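Little Boxes, Cups and Buckets: The Small Container Gallery

I have been hooked on small containers for as long as I can remember, and this page is where I get to go on about them. By small I mean anything that fits on a table and holds something else: boxes with lids, boxes without lids, cups, tins, trays, pails, the odd egg cup if it is a good one. The list in my notebook reached 136 pieces in November and I am delighted with pretty much every one of them!

A quick word on how the list works, for anybody new. Each piece gets a line with its size, what it's made of, how it opens, and what I'd want to keep in it. That last column is the one I enjoy most. I go back and change it all the time. A box that was down for stamps in spring might be down for guitar picks by fall, and the entry for one tin has been scratched out so often that I had to tape a fresh strip of paper over it.

I also try to put different kinds next to each other. A row of matching tins looks very nice, but a tin beside a basket beside a glass jar gets you looking at rims and handles and corners, and that's when I start having fun.

Wood and plastic together

Pale wood is my favorite backdrop for colored plastic. The box here has two ways in, a long narrow slot set diagonally in the lid and an open compartment beside it, and I like a box that gives you a choice. Just behind it is the cup I keep coming back to: clear above, red down low, with a red utensil and a blue one standing up in it like flowers in a vase. Look for the oval loop at the top of the red handle. The cup sits on a see-through pinkish square, and there's a second, smaller cup over on the white board that is easy to miss. 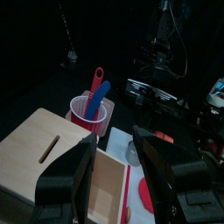
A few thoughts on slots

I get more mail about slots than about anything else on this site, so let me answer the usual question first. Yes, the angle matters! A slot cut square to the edge looks tidy and official, like a ballot box. Turn the same slot a little and the whole lid livens up. It's a tiny change and I can spot it from across a room.

Width is the other thing. The Wikholm money box, which was the first thing I ever entered in the notebook, has a slot so tight that a quarter needs a push. Children love that push. I have watched a four-year-old post the same coin over and over and complain when it was time to go home. The Watkins letter box on my hall shelf goes the other way, with an opening so generous that envelopes slide in sideways and settle crooked at the bottom. It drives me a little crazy, and I would not part with it.

If you are making one yourself, cut the slot on a piece of scrap first and try it with whatever you plan to drop through. Sand the inside edge as well as the top. I skipped that on my own first try and everything came out of the box with a small scratch down one side. Round the ends of the slot if you can. It takes longer, but paper stops catching in the corners.

Red box, metal bucket

Two of the best textures you can put on one table. The red box has a fuzzy, felt-looking face that I always want to run a thumb across, and the little metal bucket has a wire handle, the kind I can never resist hooking a finger under. With the white tabletop below and the black curtain behind, that red gets to be as loud as it likes.
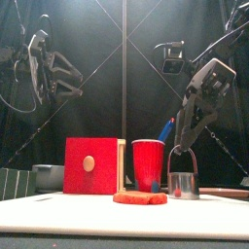

Handles deserve more attention than they get. A wire bail is about the simplest handle going, just a bent length of wire with a hook or loop at each end, and it does so much for a small pail. It folds down out of the way, it makes a nice little clink, and it turns a plain pot into something you want to carry to another room for no reason at all. I once moved a pail of paper clips from the kitchen to the porch and back again in one evening — pure enjoyment.

The thing to check on an old one is where the wire meets the rim. Tug gently on each side. If one end has opened up a bit, a pair of pliers will close it, and you should do that before you fill the pail with anything that rolls. I learned this with marbles, on stairs, at six in the morning.

Felt is pickier. Anything with a nap picks up lint and pencil dust and cat hair (so much cat hair), and rubbing only works it in deeper. I use a strip of masking tape wrapped around two fingers, sticky side out, and dab. Keep felt away from a sunny window too. My Fleser sewing box sat on the sill for one summer and now has a pale side and a bright side, with a straight line between them where a stack of books used to stand.

What I'm hunting for next

There are 16 empty lines left in the notebook before I have to buy another one, and I already know what I want for a couple of them. First is a square tray with a lip low enough that you can slide a cup onto it without lifting. Second is a really small lidded bucket, palm-sized or less, in any metal. I came close at the Stelledgate flea market last year, where a table near the back had a beauty with a dented lid, and I walked once around the hall to think it over. You can guess the rest.

I'd also love to see more cups with color only partway up. Dipped, tinted, painted, I don't mind how it was done. They change so much depending on what you stand in them! Wooden spoons make them look calm, and bright plastic makes them look like a birthday. If you have one at home, try a few different things in it before you decide where it lives.

More pieces will go up as I work through the notebook, with the baskets first and then a long run of tins.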